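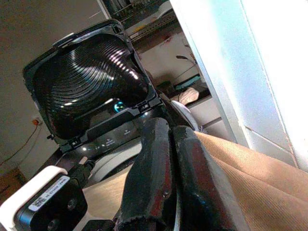

Droltex Human Ferritin ELISA Kit

Category: Immunoassays / Human / Iron Metabolism
Shares: 19

The Droltex Human Ferritin ELISA Kit is supplied by Stombridge for the quantitative measurement of ferritin in human serum and plasma. It is intended for research use only and must not be used in diagnostic procedures or in the treatment of patients.

Principle of the assay

The kit uses a sandwich format. Wells are coated with a monoclonal antibody to human ferritin. Standards and diluted samples are added, and a second antibody linked to peroxidase binds to the captured protein. After washing, substrate is added and color develops in proportion to the ferritin present. The reaction is stopped with dilute acid and the plate is read at 450 nm.

Range and samples

The standard curve extends to 1000 ng/mL. Samples that read above the highest standard should be diluted again in the buffer provided and repeated. Standards and samples should be run in duplicate. Hemolyzed samples are not suitable – red cells contain ferritin and will raise the result.

Storage

Unopened kits are stored at 2 to 8 °C until the date on the label. The plate should be returned to its foil pouch with the desiccant after opening. Substrate must be protected from light. Reagents from different lots may not be combined.

Lot change

Lots released from September onward contain a revised wash concentrate. The dilution is unchanged, but the earlier concentrate should not be used with the new plates. Laboratories at the Drendside site receive the revised lots under their existing order numbers.

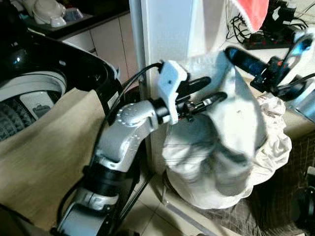

Elisa Testa writes that her laboratory saw high background in the outer wells until the plates were brought to room temperature before opening, and asks that the insert state this more clearly. Stombridge has noted the request. The current insert gives the instruction under Reagent Preparation, and it applies to all components except the standard once it has been reconstituted.

Ordering

Orders may be placed through the Chiang distribution office or directly with Stombridge. Certificates of analysis are issued by lot on request.

2 comments

Page revised 2025-04-05
© Stombridge. All rights reserved. Contact | Back to top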